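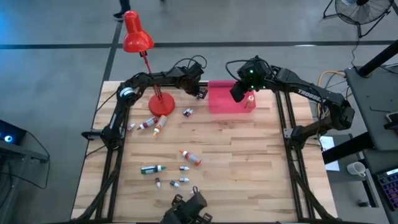 A pink box on a butcher-block tabletop.

Saraç is getting its repair fair back this August, and this year it's twice as long! The two-day event will fill the old market hall on Trirka Street, with free help for anyone who brings in a wobbly chair, a torn coat or a lamp that won't light.

Last year's fair ran for a single Saturday and drew more than 2,000 people, many of whom stood in line well past lunch. Organizer Duygu Sezer said the extra day should make things a lot easier.

“We had folks carrying dining chairs home again at five o'clock and I felt terrible,” she said. “Now they can come back in the morning.”

There will be 44 repair tables, with woodwork and sewing taking up the biggest share. Divina Manalo is bringing her button collection again — all 3,000 of them, sorted by color — and visitors can dig through it for a match. Ronaldo Damasceno will run a drop-in class on oiling and sanding wooden kitchen counters, a wonderful thing to learn if yours has gone gray near the sink.

Kids get their own corner this time, with bike tire patching in the morning and kite mending after lunch.

Entry is free, and so are the repairs, though visitors pay for any new parts. Bicycles need to be booked in ahead of time at the Bakisden bike shop, where sign-up sheets go out on the counter next week. Everything else is first come, first served.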